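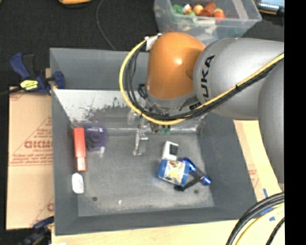 Bras KUKA : arrêt de sécurité en pleine prise dans le bac

Yoo
Posté le 2024-12-07

Bonjour, notre cellule de vidage de bac tombe en arrêt de sécurité quand le bras descend près des parois. Le compteur est à 39 arrêts depuis juin, sur 3903 prises. L'intégrateur, Drarmont, nous dit que c'est « le capteur d'effort » et propose de le changer. J'ai du mal à y croire : au milieu du bac, jamais un défaut. Câble jaune et faisceau noir font une boucle sous l'articulation orange, et un collier noir tient le faisceau. Est-ce que ça peut venir de là ?

Kollov_maint

Changer le capteur sans avoir lu l'historique des défauts, c'est surtout une facture. Relevez l'angle du poignet à chaque arrêt. Si c'est toujours le même côté, la boucle tire, et le logiciel prend ça pour une collision. Chez nous il a suffi de redonner 14 cm de mou. Robot consigné avant d'y mettre les mains, évidemment. Et regardez aussi les serre-joints du bac : il y a une mâchoire bleue qui passe par-dessus le rebord, à l'intérieur. Elle est dans votre modèle de collision, elle ? Je parie que non.

dutport689

pareil ici, on a baissé la sensibilité et plus de souci

Kollov_maint

Plus d'arrêts, oui. Plus de souci, je demande à voir. Ne faites pas ça.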